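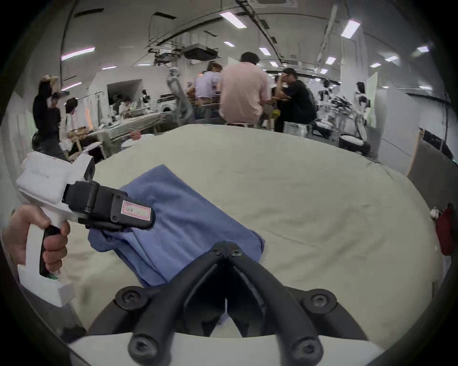 Two days at the Forkgate facilitators' open house

I've been hosting circles for a while now (mostly for parents' groups and one very stubborn housing co-op), and every August I tell myself I'll go and see how other people do it. This year I finally went! Forkgate opens its doors once a summer to anyone who runs gatherings, and you can come for one day or both. I did both, and I'm still going through my notes, so forgive the order things come in.

Getting there first. The bus from the station drops you at the bottom of the hill and you walk up past the old dairy, and if you have a rolling suitcase like mine you will regret it. I got in at 9:15, hot and cross, and somebody put a glass of iced mint tea in my hand before I'd even said my name. I've since stolen that for my own groups.

The opening circle was 30 people, more than I'd ever sit in one ring myself. Ciarán Fahy hosted it. I'd read his newsletter for years and expected somebody louder. He asked one question, "What did you leave unfinished to be here?", and then passed a small stone to his left and didn't speak again until it came back. It took the whole morning. I kept waiting for it to drag, and there was a stretch in the middle where I was thinking mostly about lunch, but then a woman across from me talked about a letter she'd been writing to her brother and I was wide awake again.

My own answer was laundry, by the way. People laughed, but I meant it.

After lunch they showed us how they plan. Forkgate keeps every planning conversation in one long shared record that goes back to their first gathering, and anyone who's signed up can read it. All of it! The disagreements about money, the time they double-booked the hall, a very long back-and-forth over whether to allow phones. It's up to 3,217 entries, and there's a printed copy in binders along one wall of the library. I sat on the floor with the one from their third year and lost most of the afternoon. 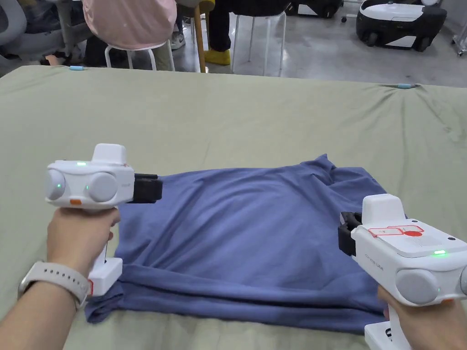
What struck me reading it was how often the plan changed because of one person who hadn't said much up to then. In my own team we tend to settle things early and then defend them. I wrote "leave a gap in the agenda" in my notebook and underlined it so hard the pen went through.

I did ask Ciarán whether people ever hold back, knowing it'll all be read later. He said yes, of course, and that the first few weeks of any record are pretty stiff. Then folks get tired of being careful. He also said they have a rule that you can take out your own words at any time, but you can't take out anybody else's. I'd like to try that one, though I can already hear the co-op arguing over it.

Dinner was lentils, and a plum cake I went back for twice. I slept in the annex, which has thin walls and a rooster next door. Bring earplugs.

The second day was split into small groups, and you picked by walking to a corner of the room. I went with the Jotberg people. Jotberg is a method for working with a question that's too big for the time you have, and I'd heard it described about five different ways before, none of which made sense to me. Doing it helped a lot. There are 4 rounds. In the first you only ask, in the second you only say what you've seen for yourself, in the third you swap seats and speak from the other person's notes, and in the last one you say what you'd be willing to do this month. The third round is the tricky one. I got the notes of a retired ferry pilot and found myself arguing, with real feeling, for a position I'd disagreed with at breakfast.

Would I use it with beginners? Probably a shortened version. The swapping could go badly wrong in a group that doesn't trust each other yet, and our host said as much when I asked her.
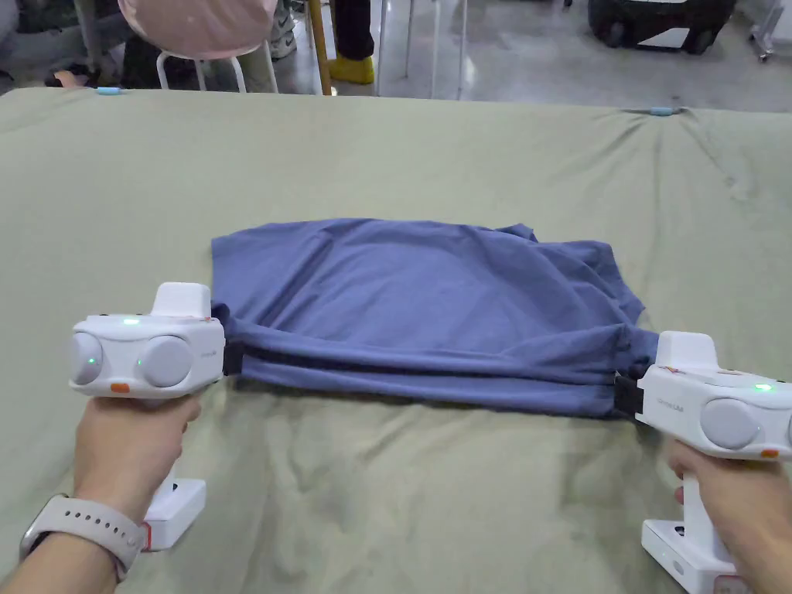

The other session I got to was on Cekix, the sign-up and scheduling tool they've moved everything over to. I'm not a software person, so I was ready to be bored. It's fairly plain, with a page for each gathering, where people put down what they'd like to offer next to their name, and the hosts build the day out of that. For the spring gathering they had 103 offers, far too many, and we got to see how they grouped them. Some of the grouping was done on paper on the floor, which cheered me up. I do wish it sent fewer reminder emails. I've had three already and I only made a test page.

A word on money. The open house itself is free, you pay for food and your bed, and there's a fund if you need help with the fare. Ask early, they answer slowly.

The closing circle was short, and it was held outside under the walnut tree with everybody standing. We each said one thing we were taking home and one thing we'd be happy to leave behind. I left behind the suitcase, more or less (one wheel came off on the way down the hill).

Next summer they're running it with Tan, a smaller house up the coast that does mostly silent gatherings, and there'll be a day at each place. I've put my name down for both. If anyone wants to share a ride from the city, let me know, I can take two people and not much luggage.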